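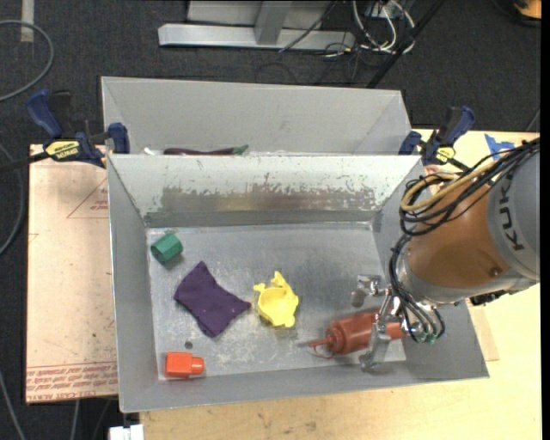 Tabletop / Features / Skirmish and Campaign

Learning to lose the middle

Four months into a Floltance campaign and I have finally stopped putting my best unit in the center. Took long enough.

Quick background for anyone who hasn't played. Floltance is a river war game. Two sides, one long board, a strip of water somewhere across it, and a supply track that punishes you for standing still. Small model count compared to the big rank and file games. My current force is 40 figures and that's on the heavy side. You activate in chunks, one commander at a time, and when a commander runs out of orders his troops just sit there being shot. It is a mean little game and I love it.

Our group plays Tuesday nights at Primby, upstairs, four tables if the card players don't get there first. The campaign was Babak Rostami's idea. He wrote the map over the winter and had it ready by February, thirteen provinces, every one of them with some nasty rule attached. Marsh that eats cavalry. A toll bridge. A province called Ghorbani where you can't use artillery at all, which everybody avoided for weeks until Viera Štefanec took it with two units of pikes and then refused to leave.

I started with the Coast list. Heavy guard, a pair of guns, some skirmishers that I mostly forgot about. The plan was the same every game. Guard in the middle, guns behind, walk forward. It worked exactly twice. After that people figured out that a block of guard moving five inches a turn is not something you need to fight. You go around. You burn the supply wagon. You score the crossings and wave.

The game that broke me

Third round, me against Pieter Motaung. He plays Uplanders, all light foot and javelins, the list everyone on the forum says is bottom tier. I'd read the forum. I was feeling good.

He gave me the center. Just gave it to me. Turn one he pulled everything back off the bridge and split it in half, one group to each ford. I marched my guard over the bridge and stood on the objective like a king. Three points a turn, thank you very much.

Meanwhile he was getting two points from each ford, plus one for cutting the road. I can do that math now. I could not do it then. By turn four my guns had been run down by guys with sticks and my commander was spending all his orders trying to turn the guard around. Turning costs double in this game if there's water behind you. I knew that rule. I had read that rule out loud to Pieter before we started, because he asked.

Final score was so bad that Babak had to invent a new line on the campaign sheet.

What I changed

First thing, dropped one of the guns. It hurt. The big gun is the best sculpt in the range and I spent a whole weekend on the crew. But a gun needs its own order every turn to do anything, and with two of them I was down to scraps for everybody else. One gun is a threat. Two guns is a hobby.

Second, split the guard. The book lets you take them as one block of twelve or two of six, same points. I always went with the twelve because it looks fantastic and it never breaks. Two sixes do break, sure. But they can be in different places, and in this game being in a different place is most of it.

Third, and this was the hard one, I started reading the skirmisher entry properly. They ignore the first inch of water. They can fall back without an order. They're worth almost nothing if they die. I'd had them in my case since the start of the campaign and used them as a speed bump. Now there are three units of them and they hold the fords while the guard threatens to go somewhere. The guard doesn't have to arrive. It just has to look like it might.

Afshin Nikzad told me all of this back in round one, by the way. I didn't listen. He had the Coast army before me and sold half of it to buy river barges, so I figured he just didn't like them.

About those barges

Everyone asks, so. Are barges too good? I think they were. In the first printing a barge could load, move, and unload on one order, and with a good roll that put a fresh unit behind your line on turn two. Ardalan Mirzaei won four straight with three barges and looked a bit embarrassed about it by the end. The update split loading and unloading into separate orders and honestly that fixed it. You still see one barge in most lists. Three is a joke list now, and a fun one.

The bit I would still change is the toll bridge. Paying supply to cross is fine. Paying supply to cross back is cruel, and it makes new players freeze up on their own side and lose slowly. We house ruled it. Return trip is free if you haven't fought that turn. Nobody has complained yet except Pieter, who was winning games with it.

On balance, generally

What I like about Floltance, and it took a few beatings to see it, is that the points don't lie to you. In a lot of games I've played there's a list you copy and then you learn to drive it. Cledance was like that for us. Great minis, great setting, and by the second month all five of us had basicaly the same army in different colors. We quit before the season ended.

With this one, all five lists are different and the standings are close. Viera's on top, I'm fourth. Pieter's bottom tier Uplanders are second. My win rate since the change is better but not by a huge amount, and two of those wins were against Ardalan on nights when he was trying out something silly with the ferry rules.

Still have the twelve figure guard tray. Cut a line down the middle of it with a knife so that it pulls apart. Not pretty. Works.

Next round I draw Viera, in Ghorbani, no guns allowed. So that's my one remaining cannon staying in the case, and the points going into... I don't know yet. Babak says more skirmishers. Afshin says a barge, obviously. I've got until Tuesday and half of them aren't even primed.

Get new features and battle reports in your inbox. Enter your email to sign up. You can unsubscribe at any time.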